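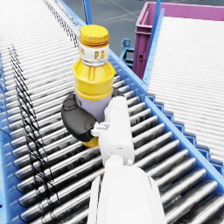 Spent the day on the Wandivska time-lapse, shots from the old town roofs, October set. The set has 4000 raw files and I had got through 900 of them before the yellows went wrong again. Lime trees in full leaf color come out flat, with no difference between the lit side and the shaded side. On the bottle the yellow runs darker and more orange where the panels are set back and still reads as one plastic, and the leaves should do the same. I turned saturation down and left the tone curve alone, then did the shadows by hand. Better. The church wall picked up a green cast, so the mask needs a softer edge.

Flicker: still there in the dusk part. The deflicker pass over 10 frames does nothing for it. Tried a longer window and the street lamps started to smear when they switch on. Will split the sequence at the lamps and run each half on its own.

Jarnton drive is nearly full. Moved the Govel river footage to the second disk and checked that the copies open. Don't delete anything from the first disk yet – the Chidiac rooftop previews still link to it.

Export test at ISO 400 noise settings looked too smooth, stonework like wax. Went back to the weaker preset. Grain in the sky is fine on the projector and only shows on the small monitor.

To do:
- soft mask on the church wall
- split dusk sequence, two renders
- relink the Chidiac previews
- ask at Govel if we can get onto the bridge before sunrise

Tripod head is slipping again on the tilt. Tightened it, no parts on hand.

Last updated: Sunday, May 3, 2020

Recent entries
Govel: river fog, second attempt
Cleaning the sensor after the beach
Chidiac rooftop, test frames

Contact | © Jarnton Workshop | Back to top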